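We use cookies to remember your settings and to count visits. By continuing to read you accept this. Manage cookies | OK

Croissants go soft overnight, how do you keep them for the second day?

Posted by Omar Chamoun in Kitchen and Food

Hello all. I moved to Mundville in January and there is a very good bakery near the tram stop, called Zoubi. They sell croissants cheaper if you take a bag of them, so I take the bag, but I live alone and I eat one, maybe two. The next morning the rest are soft outside and a bit like rubber when you pull them. I have tried the paper bag they come in, and I have tried a plastic box with a lid. In the paper bag they became dry, in the box they became wet on the skin. My mother used to put bread in a cloth, but I am not sure it is the same for pastry with so much butter.

I don't have a big oven, only a small one from Nakico which sits on the worktop, and a microwave. I tried the microwave one time and I will not do it again.

So what is the right way? Is it better to freeze them the same day? And how warm must the oven be? I would like them for breakfast before work, so please nothing that takes one hour.

Dwynwen Cadwaladr

I worked 12 years in a hotel breakfast kitchen, and English is my third language, so excuse me if some words are not the correct ones.

First you must decide which ones you will eat tomorrow and which ones later, because these are two different cases. For tomorrow, leave them in the paper bag, fold the top two times, and put the bag in a cupboard away from the cooker. Do not put them in the fridge. The fridge makes bread and pastry old faster than the cupboard does, many people don't believe this but you can try with two pieces and compare. The plastic box keeps the water inside, and the crust takes it. Your paper bag was not wrong, only you ate them without heating, I think?

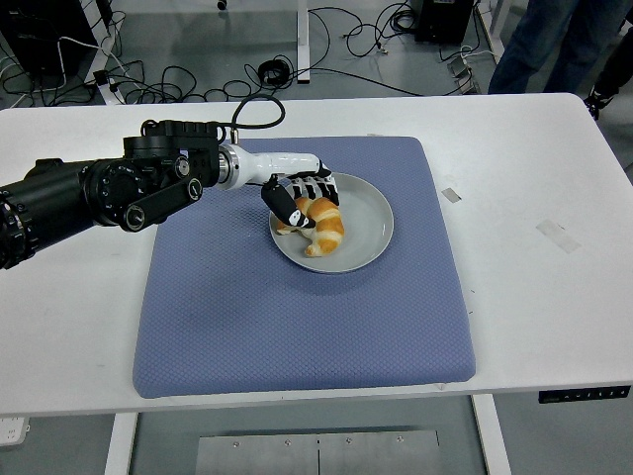

In the morning switch on the oven at 160 degrees and let it become properly hot before anything goes in. Then five minutes on the middle shelf, straight on the rack if the rack is clean. With a small oven the top element is very near, so lay a piece of foil over the croissants for the first three minutes and take it away after. When they come out they will still feel soft, and people make the mistake to give them more time. Wait two or three minutes on a rack or a cold plate. The crust becomes crisp while it cools.

For later, freeze them the same day you bought them, when they are completely cool. Wrap each one alone in foil or film and then all together in a freezer bag with the air pressed out. I don't keep them more than one month, they are still safe after that but the butter takes a taste from the freezer. You can heat from frozen, 160 again, without the wrapping, 10 to 12 minutes. If you remember to take one out before you go to bed it needs only the five minutes.

Filled ones are another story – almond is fine to freeze, but with custard or fresh cream please eat them on the day.

Omar Chamoun

Thank you Dwynwen, very clear. Yes, I was eating them cold. My oven dial has only 150 and 175 written on it, so I suppose I put it a bit after 150. I will try tomorrow with the foil.

plirneta_fan

just buy less?? or get the frozen raw ones and bake them yourself, Plirneta ones are ok. you leave them out at night and they rise

Dwynwen Cadwaladr

Omar, yes, a bit after 150 is good. These small dials are often not exact, so the first time stay near and look through the glass. If the tips become dark before the middle is warm, go lower next time and give two minutes more.

About the raw frozen ones, they can be nice, but read the packet – not all of them need the night outside, some go directly in the oven, and if you leave that kind out the butter runs from the layers. Also the baking is 20 minutes or more, so maybe for a free morning.

And if you have some which are really too old, cut them open, dip them in egg and milk with a little sugar, and fry them slowly in a pan. In the hotel we did this every week with what was left.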